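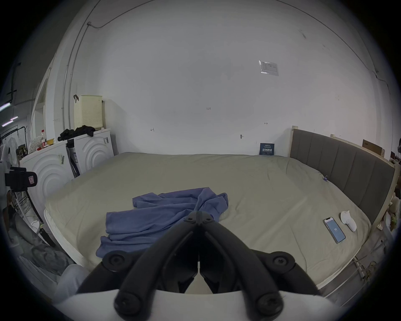 **1/** I have been putting off the laundry post for weeks, and then Keegan Sutherland wrote to me (hi Keegan!) asking how I fold things when there isn't a table anywhere near the washer. So make a cup of tea and settle in, because I have opinions about folding on a bed and they're not short ones.

**2/** First, the bed is the best folding table most of us will ever own. It's big, it's soft on the elbows, and if you drop a sock it lands on something clean. I folded at the kitchen counter the whole time I lived in Flillham and my back complained every single week. I do everything on the mattress now – shirts, towels, the lot.

**3/** Pull the sheet smooth before you start. A fitted sheet is ideal because it stays put while you're smoothing sleeves, and a plain pale color means you can spot the dark socks trying to hide from you. I like sage green myself, but my sister swears by white and we've agreed to leave it there.

**4/** Next, phones. Mine always ends up on the bed with me, and I have folded it into a bath towel more than once (it was in the linen closet for an entire evening, ringing away to itself). Put it well over to one side where you can see it. Same goes for stuffed animals and anything else that lives up by the pillows.

**5/** Do the towels first! They're the easy win. Long edges together, then in half, then in half again, and give the stack a good pat with the flat of your hand. Keep the folded side facing you so it's easy to lift. I counted what's in our closet back in May when we moved to the Dusirbridge place, and we own 29 towels for a household that uses 6 of them. The blue ones are my favorites and they get used until they're threadbare. 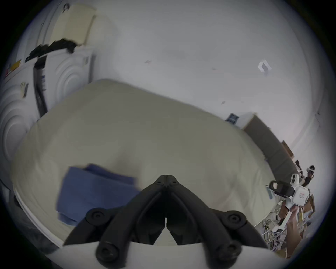
**6/** Now for shirts, which is where Keegan says he gets stuck. Don't start with it lying in a heap on the bed, you'll be chasing the hem all over the place. Pick it up first and find two corners, one for each side, and hold the whole thing out in the air in front of you.

**7/** Then pull it gently until the top edge goes straight and let the rest hang down. Dark blue and navy are kind to beginners – they still look neat with a few wrinkles left in.

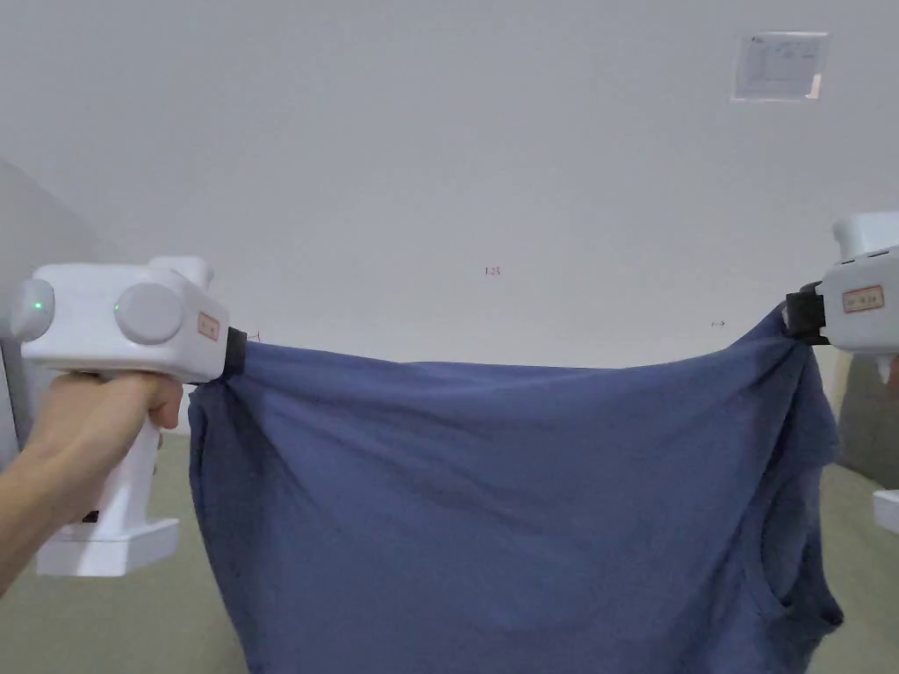 Give it one soft shake, lower the bottom edge onto the bed first and let the rest follow it down. Sides in, sleeves back, then up in thirds. If it goes wrong, pick it up by the corners and start over. It takes ten seconds and you'll get the feel of it by the end of the pile.

**8/** Somebody is going to ask about folding boards, so yes, I had one, a Cuvness. It was fine! It gave me very even shirts, and then it lived behind a door for a year because I couldn't be bothered to get it out. My neighbor in the Flores building has it now and she's delighted.

**9/** Last thing and then I'll let you go. Put the piles away before supper, even if you only get as far as the towels. I've moved a finished stack onto a chair at bedtime too many times to count, and it's never the same stack in the morning. Keegan, tell me how the shirts go, and if anyone has a way with fitted sheets I would dearly love to hear it.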